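Plugging things in, over and over: a gallery from the cable sessions

I promised a few people I'd put some pictures up from the data gathering, and then of course I didn't do it for ages, so sorry to everyone who asked twice. It's a short gallery, just the two, but I've rambled a fair bit between them (you can scroll past me, I won't know).

For anyone who's landed on this page from somewhere else: the project is called Giltow, and what we want is an arm that can deal with network cables. Pick one up, find the port, push it in until it clicks, and pull it out again without ripping the little tab off. People do this all day long without looking. I can do it round the back of a cupboard with one hand and a torch in my mouth. Getting a machine to learn it means giving it plenty of goes to learn from, and each go has to be steered through by one of us from start to finish. We call them runs. Our count for May stood at 2279 runs, and I did more of those than is good for anybody's shoulders!

The work itself is very simple to explain and oddly tiring to do. You start a recording, you guide the gripper through the job, you stop the recording, you mark it good or bad, you put everything back a bit differently and you go again. The "bit differently" part matters more than I'd expected. My first 200 runs were lovely and tidy, all with the cable lying nearly the same way, and the model that came out of them was hopeless the moment you moved anything. So now we shuffle things about between goes. I turn the kit round, swap what's lying nearby, start the arm from an awkward spot, and try to be a bit messier than I am by nature.
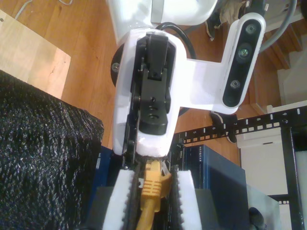

The yellow cable between the fingers, with the blue NETGEAR switch just to the right.

I've got very fond of the yellow cable. We've tried other colours too, and I'd like more of them in the set before we train again, but yellow is the one I reach for when it's my turn. It's easy on the eyes after a long stint. The boots on these cables vary an awful lot, by the way – some are soft and ribbed, some are hard and slippery, and a couple in our box have no boot left at all. They all feel different to steer, even though I'm only feeling it second-hand.

The camera on the wrist goes wherever the gripper goes, so you get a close view of the cable all the way down. I used to drive entirely by looking at the real thing over the top of the arm, and then I'd watch my recordings back and find that half the useful bit was hidden behind a finger. These days I keep one eye on the wrist view while I'm driving, and if I can't see the end of the plug in it I back off and come in from another side. It's slower. I was managing a run every 20 seconds or so at my most careless, and I'm nowhere near that now, but far fewer of them get thrown away.

On throwing away: we binned 165 runs out of one batch of 900, mostly mine. Some were dropped cables, some were me nudging the switch along the floor, and a good number were fine except that I'd stopped recording too soon. We do keep the clumsy ones where the plug misses first time and then goes in on the second try, and I'd argue those are the best of the lot. If you only ever show it perfect goes, it has no idea what to do when it's a few millimetres out.
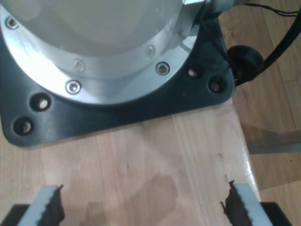

Looking down on the arm's base on its dark plate, fingers wide open at the bottom.

I like this view because it's the one I know best from setting up. Before each batch I give the base a wiggle and go round the screws, then open and close the fingers a few times and look over the pads. Those black toothed grips are what holds on to the cable, and once they get grubby the plug starts to twist as you push. A wipe with a damp cloth sorts them out.

The other habit I've picked up is writing down what I changed, straight away, in an ordinary notebook. Bakstead (that's the name of our labelling tool, and it's a bit of a beast) has a notes box for every run, but it's tiny and I never fill it in properly. In the notebook I've got things like "switch turned, cable from left, slow" and the odd rude word, and it all gets typed up over a cup of tea afterwards.

Next on the list is unplugging, with the tab pressed down properly, and after that short cables, which I'm dreading slightly. I'll add more pictures under these two when I've got some worth showing.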